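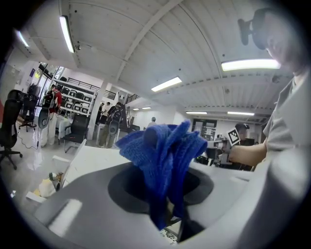
Dear Ingrid, the second stage of the jaw tumour follow-up at Sellitlow has gone better than I dared hope in the spring, and I wanted to set it down for you properly before the September meeting. We have now been through 1846 old pathology records, and Adeel Minhas has pulled out 79 benign growths of the jaw that were seen at least twice. A good many of the early entries give no size at all, only homely comparisons, and one surgeon was fond of writing that the tissue was "folded like a towel" -- I thought of him when I looked at the blue one, bunched into loops, and I must say it is a fairer likeness than I had supposed.

Of the 79, we have traced later notes for all but 16. Roy Clegg has been wonderfully patient with the record offices (two of them have moved since the notes were filed!) and he still hopes to find a few more before winter. 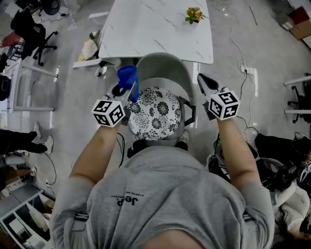 The slides have been slower. Wendell Zamora is reading every one afresh, without sight of the first diagnosis, and Thaddeus Pennington reads them after him. Where the two differ they sit down together and talk it over, which takes time but has been well worth having. Some of the older stains have faded badly, and we have had to cut new sections from the stored blocks. 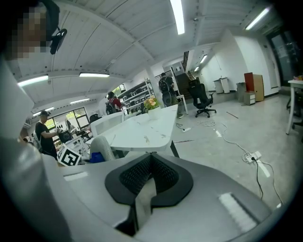
On money, we are a little under on travel and a little over on laboratory work, and I should be grateful if you would let us move the one across to the other. We would also like around 10 more weeks for the second reading. Adeel will send the tables separately, once he has checked the ages against the original cards.

With warm thanks for your patience, as ever, from all of us at Sellitlow.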